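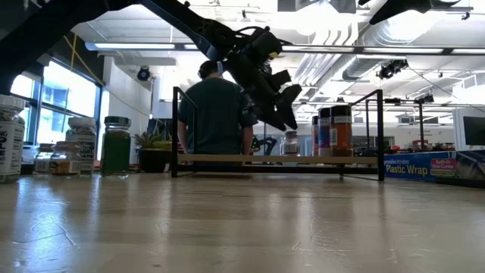 The long table, with five jars at the left and the low shelf still bare.

The Pantry at Garnent

On Thursday I was given the jars. The woman who had run the shop on Innes Street before me had left them with the key, and a note that said they belonged on the rack and I would work out the order myself.

The rack was black metal with one plank across it, low down. It stood in the middle of the long table. My brother had set it there before I came in and then put his headphones on, so there was no asking him why he wanted it in the middle. He stood with his back to me and didn't turn around.

I started with the large one with the white lid. It was heavier than I expected. I put it on the left end of the plank, looked at it, and moved it to the right end. Then I put it back on the table.

When we were children our mother kept her jars by height. Our grandmother, who had the house at Stokent, kept hers by how often she reached for them, and the two of them could not cook in the same kitchen. My brother took our mother's side. I never took a side — I was the one sent to fetch things, and I learned both shelves.

The jar I kept going back to was the clear one with the dark metal lid. What was in it was dark green. I held it up to the ceiling lights and tipped it, and I still couldn't have told you what it was. The woman's note didn't say. I unscrewed the lid and smelled it, and it smelled like the back porch at Stokent after my grandmother had cut the mint down in the fall.

I closed it again and stood there for a while.

The jar with the yellow label was short, so it went in front. The tall white one went behind it. The small one fit anywhere. I had four of them up on the plank, and it looked like my mother's shelf. I took them down and did it again, and it looked like nobody's.

My brother lifted one side of his headphones.

"Where's the green one going?" he said.

"I don't know yet."

"Put it by your hand," he said, and let the headphone drop back.

So he had known both shelves too. I had been sure for thirty years that he only knew the one.

I put the green jar at the near end, where I would reach it first coming in from the door. The big one went at the far end. The other three I pushed in between in no order at all, and they stayed that way through February, when the first customers came in and asked me what was in the green one.

I told them it was my grandmother's. They bought bread and went home.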